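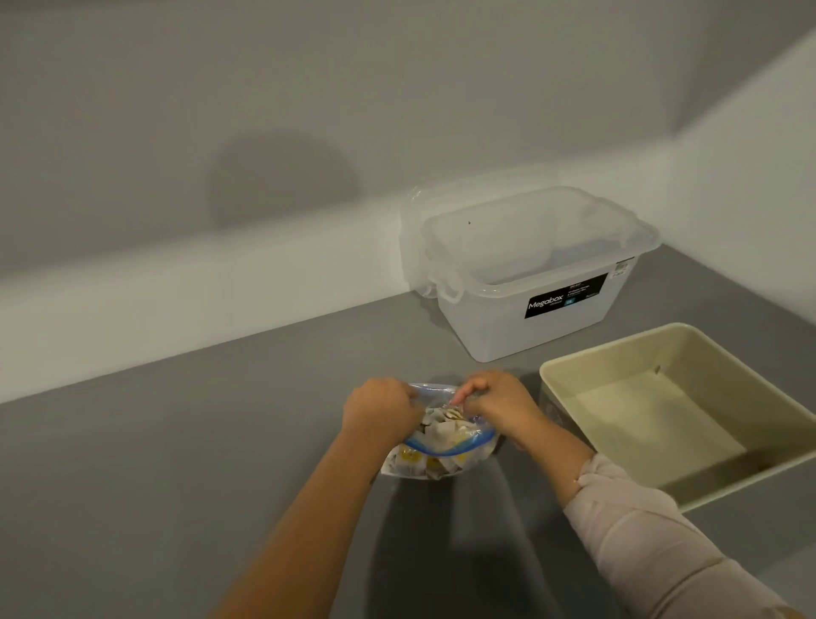 Kitchen Task Demonstrators and Safety Observers, Cludidberg

Sitompul Home Robotics is hiring paid participants for the second round of the Tuva household handling study. We need people who can do ordinary kitchen jobs by hand while being recorded, and a smaller number who will watch the robot do the same jobs and stop it when something goes wrong. No technical background is needed for either role.

Why there is a second round

The first round ended early in October after a fault in the left gripper. The robot was holding a zip-top bag open and should have eased off when the bag slipped. The force reading froze and the gripper kept closing. A participant who had reached over to free the bag had two fingers pinched against the edge of the counter. The observer pressed the stop button, but the gripper was set to hold its grip when stopped, so it did not let go until an engineer released it by hand. The participant had bruising and was back at work the next morning.

We reported the incident and stopped all sessions. The following has changed:

The gripper now opens when the stop button is pressed.
A frozen force reading shuts the arm down.
Grip force on bags and soft packaging is limited to 22 newtons.
Participants no longer share a counter with a moving arm. Demonstrators and the robot work in separate rooms.

The full incident report, written by Retno Hutapea, is sent to everyone invited to a briefing. Please read it before you decide.

Role 1: Demonstrator

You will stand at a counter and do short tasks with your hands: opening and closing zip-top bags, putting wrapped tea bags in and taking them out, fitting lids on storage boxes, working clip latches, sorting small items into trays. Each task is repeated many times at your normal speed. Fumbles are kept in the recordings, so there is no need to start over if you drop something. Your hands and forearms will be recorded, along with anything you are wearing on them. Long sleeves are fine.

Sessions last 50 minutes with a break after, up to three a day. Pay is $22 an hour, breaks included.

Role 2: Safety Observer

You will stand behind the barrier with the stop button in your hand and watch the arm. You may not use a phone or talk to other people during a run. You will also fill in a short log after each run, including the ones where nothing happened. Training takes one day and is paid. You must pass a reaction and attention check at the end of it.

Runs are kept short and observers swap between them. Pay is $27 an hour.

Requirements for both roles

18 or older
Able to stand for an hour at a time
Normal use of both hands
Able to get to the Brendton Building in Cludidberg by 8:30 a.m.

Left-handed demonstrators are especially welcome. We had very few in the first round.

If you took part in the first round you may apply again. Tell us which sessions you attended.

You can leave the study at any point and will be paid for the hours you have done. Anyone may stop a run for any reason, and doing so does not affect your pay.

How to apply

Write to Leopoldo Becerra at the Brendton Building, Room 63, or leave a form at the front desk. Give your name, the role you want, and the hours you are free. Questions about the fault or the repairs go to Rizal Purba, extension 72.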